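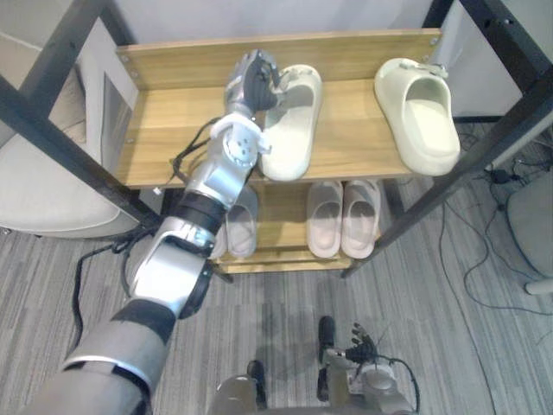
A cream-colored slide sandal on the top shelf of a wooden shoe rack.

July
By Ritva Hämäläinen

The Harju print fair moved this year from the old customs hall to Pirberg, a former grain depot with better loading access and worse light. The floor plan is simpler than before. Two long aisles run north to south, with publishers on the east side and independent studios on the west. Large works hang in the end bays, where the ceiling is high enough to take them.

Adesuwa Bako's etchings occupy the first of these bays. The series, titled Fendine, consists of copper plates bitten in stages and printed without wiping the edges clean, so each sheet carries a gray border of leftover ink. The paper is a 300-gram cotton stock, dampened overnight. Bako prints editions of 200 and cancels the plates afterward – a practice several dealers here would like to see more widely adopted.

Across the aisle, Vojtěch Doležal shows woodcuts made from salvaged floorboards. The grain does much of the work. His inks are thin, and two of the larger sheets have buckled slightly in the humidity, which the framer has chosen to leave alone.

Prices are lower than at the spring fairs. Zunard, a publisher with almost 728 titles in its catalog, has brought mostly small formats. Its director, Eusebio Urrego, expects the bulk of sales to come from first-time buyers. The stand opens at ten, and the drawers of unframed proofs are kept at the back, on request.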